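Skonix Reader support - Ticket 1476
Collected edition opens at the wrong issue, pages missing from contents
Status: Closed

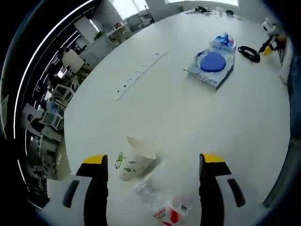
Opened by: Elsa Sjögren
Assigned to: Boris Popescu
Product: Skonix Reader, desktop
Title affected: Tornadell, The Complete Collection, Vol. 2

Elsa Sjögren
I bought the second Tornadell collection in your store and it won't open at the start. It goes straight to the first page of issue 19, which is in the middle of the book. If I page backward I can reach the earlier issues, but the contents list doesn't show them. Search doesn't find them either. Volume 1 opens fine on the same computer. I have already signed out and back in, and I deleted the book and downloaded it again. Same result both times.

Boris Popescu
Thanks for the report. Please open the book, go to Help, then Book Details, and send me the edition number and the page count it shows. Also let me know whether Guided View is on.

Elsa Sjögren
Edition 6. Page count 3000. Guided View was on. I turned it off and the book still opens at issue 19. The printed version is nowhere near 3000 pages, so that looks wrong to me.

Boris Popescu
It is wrong. 3000 is the value the reader fills in when it can't get a count from the file. I get the same thing here with a clean account, so this isn't your computer. I am passing it to the catalog team. Your bookmarks won't be touched.

Internal note - Boris Popescu
Reproduced on desktop and tablet. The web reader opens at the cover but has the same short contents list. Volumes 1 and 3 are OK. Edition 5 of this volume is OK. Looks like the package and not the app.

Internal note - Panya Wiriya
Checked the package. All the art is there and in the right order. The contents file has two entries marked as "start": one on the cover and one on issue 19. The desktop reader takes the last one it finds and drops everything listed before it. The second entry came in with edition 6, when the publisher added the Plerau crossover one-shot and the variant covers.

Internal note - Amirhossein Amini
Asked Thepsuriya Press how they built edition 6. They pasted the contents of two older paperbacks together and left both start marks in. They are sending a corrected contents file. I checked their other collections for the same fault and found it in the Plerau omnibus as well. Split that off to its own ticket.

Panya Wiriya
Corrected file received and loaded on Oct 9, 2020. The book now reports 1476 pages (same as the ticket number, pure coincidence). The contents list shows all 38 issues plus the one-shot. Search picks up the early issues again.

Boris Popescu
Elsa, the fix is live. The reader won't replace a book you have already downloaded, so please do this once:

1. Close the book.
2. In your library, right-click the cover and choose Remove Download. Do not choose Remove from Library.
3. Go to Settings, Storage, and click Clear Page Cache.
4. Download the book again.
5. Check that Book Details says edition 6, revision B.

Elsa Sjögren
Done. It says revision B and opens at the cover. Contents list is complete. One small thing - my bookmark in issue 22 now lands two pages early, on the letters page.

Boris Popescu
The new file counts the variant covers as pages and the old one didn't, so bookmarks past that point can be off by a page or two. I can't shift them from this end. Deleting the bookmark and setting it again will fix it.

Elsa Sjögren
OK, reset it. You can close this.

Internal note - Boris Popescu
Closed. Jozefína Zeman is adding a check for double start marks to the upload tool, planned for the November release. Until then, test any merged collection by hand on desktop before it goes on sale.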